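Kusuma Foam Cubes, bag of 24: quick review

Last updated: December 2024

Typing this up between two other things, so excuse the shorthand. Short version: good cubes, bad bag, would buy again.

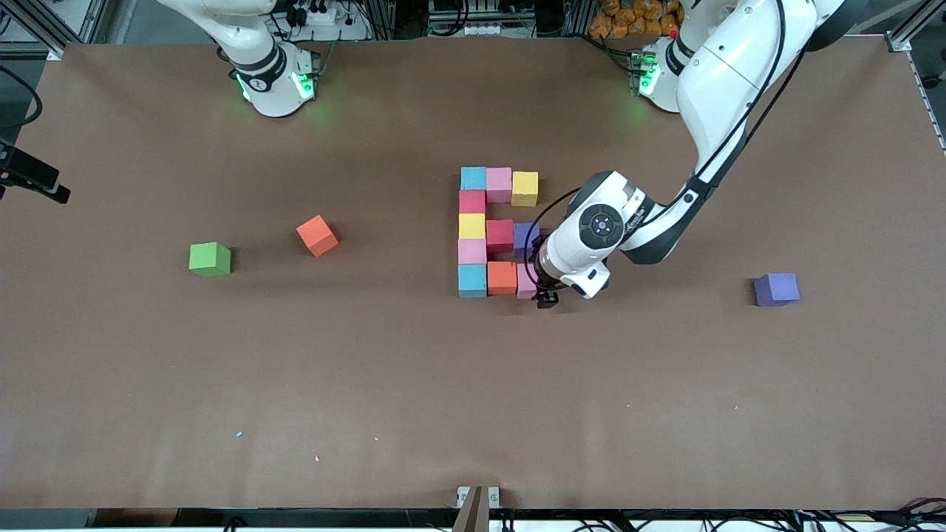 What you get

24 foam cubes in a drawstring bag. One folded sheet with suggested patterns, which went straight in the recycling. No tray, no box, no lid. Item number on the tag is 2139, if you're trying to find the same ones, and you do want the same ones, see the bit about Pumo further down.

Plain faces. No letters, no numbers, no dots. I wanted that. We already have a tub of the alphabet kind and kids stop building and start hunting for the first letter of their name, every single time. Plain cubes get used as cubes.

Bought mine at the Irkateck shop in Pusesbridge, the one by the bus depot. They had them on the bottom shelf behind the jigsaw mats. Ask at the counter if you can't see them.

Colors

Better than I expected. Light blue, pink, yellow, orange, purple, a plain red and then a much deeper crimson. I thought the two reds would be a pain. On a shop shelf, under those lights, I could barely split them. At home on brown paper no trouble at all, the crimson goes nearly to wine next to the plain one.

That said. If you do sorting games with little ones, expect arguments. "Red" will get you both. I've started saying "dark red" and "fire red" and that mostly works.

No green in my bag. No white or black either. Nuanchan Wattanapong has the bag before mine and hers had two green, so I guess they change the mix. Would be nice if the tag said.

Light blue is the one that looks best in a photo. Pink is the one that shows pencil.

How they sit

The main thing I was buying for, so more words here.

I lay them flat on the table and make big shapes and letters. One cube deep, side by side, no stacking. An E is the one I test everything with. Five down the left side, then the arms going out at the top, middle and bottom. It's a good test, long straight line plus three little ones, and your eye catches any wobble right away.

These hold a line pretty well down the column. Rows are where it goes off. A cube at the end of a row only has one neighbor to lean on and it'll slide lower or twist a bit if you nudge it on the way past. My top yellow does it all the time. You fix it with one finger, it's not a big deal, but if you are the kind of person who can't leave a crooked thing alone you'll be fixing it all afternoon.

They're light. So a sleeve will take out a row. Goes with foam, nothing to do about it. The trade is that when somebody sweeps the whole lot on the floor, it makes no noise. I'll take that trade!!

Edges on mine are clean enough. A couple of cubes in the bag had a slightly fuzzy side where the cut hadn't gone all the way. Turned those face down. Gone.

Table cover matters more than I thought

Tried them on three things.

Bare table: too slidy. A breeze from the door and the end cubes drift.

Cotton cloth: grips OK but wrinkles, and then you have a wave running through your letter.

Brown paper, the big roll kind, pulled smooth: best by a mile. Flat, a tiny bit of drag, colors pop on it. You can draw the outline in pencil first and fill it in. Tape it down under the table edge, not on top, or a corner of tape grabs a cube and you get a gummy patch on the foam that never quite comes off. Ask me how I know. (Orange one. Still tacky.)

Do cover the whole table if you can. I did half the first time and the seam was right where the middle row wanted to go.

Picking up and putting down

Nice in the hand. Foam gives a little, so you can pinch from the top two edges and set one down in a gap without knocking the ones on either side, if you go straight down. Come in at an angle and you push the neighbor. Same with lifting one out of the middle of a row, straight up.

Small hands had no trouble. Zahira Setiawan's mom, who has bad thumbs, also had no trouble and did a whole row faster than me. She doesn't like the wooden ones, too hard to hold on to she says. So worth a look for older people, too, they're not only a toddler thing.

Pinch too hard and you leave a dent. Mine came back by the next morning. I have not tried leaving one squashed for a week and am not going to.

Cleaning

Damp cloth, drop of dish soap, wipe, stand them on a towel. Fine.

Do not soak. I put six in the sink in September thinking I'd be clever and they drank it up and took two days to dry all the way through. Color stayed put at least, nothing in the water.

Pencil comes off light blue and yellow if you get it early. Pink, meh. Marker is forever.

Chewing: teeth marks stay. I wouldn't give these to a baby who still puts everything in their mouth, and the tag says the same in tiny type.

The bag

Bad. Sorry. Too small for what's in it, you have to pack them in neat layers to get the string closed and who is going to do that. String pulled out of mine the second week. The cubes now live in a shoe box, which they fit with room to spare.

If Kusuma reads these: bigger bag. Or no bag and take a bit off the price.

Full bag goes on my kitchen scale at 293 grams, cubes and bag together. Nothing to carry, I throw it in the tote with everyhting else.

Versus the Pumo ones

Had a Pumo set before this. Quick run through.

Pumo are denser and sit heavier, so rows stay straighter. Point to Pumo.

Pumo colors are duller. Kind of a washed out look, their purple and blue are too close together for sorting. Point to Kusuma.

Pumo edges are sharper when new but they crumble. By the end there were colored crumbs in the carpet and in one shoe. Kusuma so far, no crumbs. Big point.

Sizes DON'T match. Close enough that you'll think they do, then your column ends up with a step in it. I tried mixing them in one letter and gave up at the third cube. Pick one brand and stay there. That's why I put the item number up top.

Pumo box is much better than the Kusuma bag. But you can't build with a box.

How many bags

One bag will do two letters like my E, with a couple left over. That's it. A whole short name, no chance. I went back for a second bag and now I'm thinking about a third, for the longer names.

If you're doing it for a group, get one bag per pair of kids or they'll be raiding each other's rows. Sharing one bag among four was a bad morning.

And do spread out the colors before you start. If you just grab, the pinks go first and then the last letter is all orange. I put one of each in a line along the side and refill as we go, keeps it mixed.

Stuff I'd change

Bag, said that.

Say on the tag which colors are inside.

A slightly rougher face so the end cubes stay put. Even a tiny bit.

Sell single colors. Would love a bag of only light blue to do the uprights in one color and the arms in something else. I asked at the shop, they said no one's asked before, well, now someone has.

Who it's for

People doing patterns, letters, copying games, color sorting, on a table with paper on it. Good for that.

Not so good for towers. Four high and they lean, five and you're picking them up. They'll do a low wall. If you want height buy wood.

Not for outdoors either, unless you enjoy chasing foam across the grass.

Score

Cubes: 4.5 out of 5
Colors: 5 out of 5
Bag: 1 out of 5
Overall I'm calling it 4.

Edit: somebody asked if they smell. First day yes, a new-shoes kind of smell. Left them out on the table overnight and it was gone. Second bag hardly smelled of anything.

Second edit: yes they float. No I don't recomend it, see Cleaning.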